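3. Materiales y procedimiento

3.1. Ámbito del estudio

El trabajo de campo se realizó en Flerside, un barrio residencial de edificios de cuatro a siete plantas construidos en su mayor parte antes de que existiera la recogida separada de residuos. La cocina media de estas viviendas es pequeña y no dispone de un hueco previsto para más de un recipiente. El ayuntamiento implantó el contenedor de fracción orgánica en la vía pública dos años antes del inicio del estudio, sin repartir cubos domésticos. Cada hogar resolvió por su cuenta dónde y cómo guardar los residuos hasta bajarlos a la calle, y esa decisión es el objeto de este artículo.

Se escogieron dos zonas. La primera, Pliltis, reúne los edificios sin ascensor y una proporción alta de inquilinos. La segunda, Gongate, tiene portales reformados y viviendas ocupadas casi siempre por sus propietarios. Las distancias al contenedor más próximo son parecidas en ambas, lo que permite comparar los hábitos interiores sin que intervenga demasiado el recorrido exterior.

3.2. Muestra

Se enviaron cartas a 506 hogares con una hoja informativa y un formulario de participación. Completaron todas las fases 100 hogares, de los cuales 41 pertenecen a Pliltis y el resto a Gongate. Quedaron fuera las viviendas de uso turístico y aquellas en las que ningún adulto pasaba la noche de forma habitual. No se ofreció pago por participar. La edad de la persona que respondía no se empleó como criterio de selección, aunque se registró para el análisis posterior.

La baja respuesta en Pliltis obliga a leer con cautela los resultados de esa zona. Según las conversaciones mantenidas en los portales, varios vecinos entendieron la carta como una inspección municipal. El texto se corrigió en el segundo envío, en junio, y la respuesta mejoró algo.

3.3. Clasificación de los recipientes

Los recipientes domésticos se clasificaron según cuatro variables: forma de la boca, presencia de tapa, modo de apertura y lugar que ocupan en la vivienda. La boca se anotó como redonda, cuadrada o rectangular. El modo de apertura distingue entre pedal, tapa basculante, tapa manual y recipiente abierto. En cuanto al lugar, se diferenció entre el interior de un mueble, el suelo de la cocina, el suelo de otra estancia y el balcón o galería.

Los recipientes que servían para dos fracciones en momentos distintos del día se codificaron con la fracción predominante. Esta situación fue más frecuente de lo previsto y se discute en la sección 5. Las bolsas colgadas de un tirador o de una puerta se registraron en una categoría propia, ya que los participantes las consideraban parte estable de su sistema y las mencionaban sin que se les preguntara.

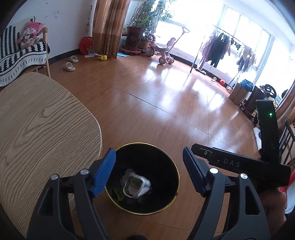
Figura 1. Cubo negro de boca redonda sobre suelo laminado de tono madera.

Cada recipiente recibió además un código de accesibilidad de uno a tres. El valor uno corresponde a los que se alcanzan sin abrir una puerta ni desplazarse desde la encimera; el valor dos, a los que exigen una sola acción previa; el tres, a los restantes. La codificación la hicieron por separado dos personas del equipo, Petro Marchuk y Kwaku Agbenyega, y las discrepancias se resolvieron en una reunión conjunta. La mayoría afectaba a los muebles con puerta que los residentes dejaban siempre abierta - un caso que el manual inicial no contemplaba y que finalmente se codificó con el valor uno.

3.4. Diario de residuos

Durante dos semanas, cada hogar anotó en un cuaderno las ocasiones en que vaciaba un recipiente, la fracción y el motivo. Se propusieron tres motivos cerrados (lleno, olor, salida a la calle por otra razón) y un espacio libre. No se pidió pesar los residuos. En una prueba previa, el pesaje había provocado abandonos y también cambios de conducta: algunos participantes retrasaban el vaciado para no tener que usar la báscula.

Los cuadernos se recogieron en mano. Cuando faltaban anotaciones de más de dos días seguidos, el hogar se excluía del análisis de frecuencia pero se mantenía en el de ubicación. Con este criterio quedaron 78 diarios válidos. Las anotaciones del espacio libre se agruparon después en categorías, entre las que destacan las visitas, la limpieza general de la cocina y la preparación de pescado.

3.5. Entrevistas

Las entrevistas se hicieron en la propia vivienda, por lo común en la cocina, y siguieron un guion semiestructurado adaptado del que usó Swanson en su estudio sobre despensas. Se preguntaba por la historia de cada recipiente, por quién lo vaciaba y por los desacuerdos que había generado su colocación. Esta última pregunta resultó la más productiva. En los hogares de más de dos adultos, el cubo de papel y envases había cambiado de sitio al menos una vez desde su compra, y casi nunca por falta de espacio en sentido estricto. Los motivos citados eran el paso hacia la ventana, el ruido de la tapa por la noche o la visibilidad desde la mesa donde se come.

Las grabaciones se transcribieron sin nombres ni referencias al portal. Los fragmentos que se citan en la sección 4 llevan solo la inicial de la zona y un número de orden. El guion completo y el manual de codificación se incluyen en el anexo A.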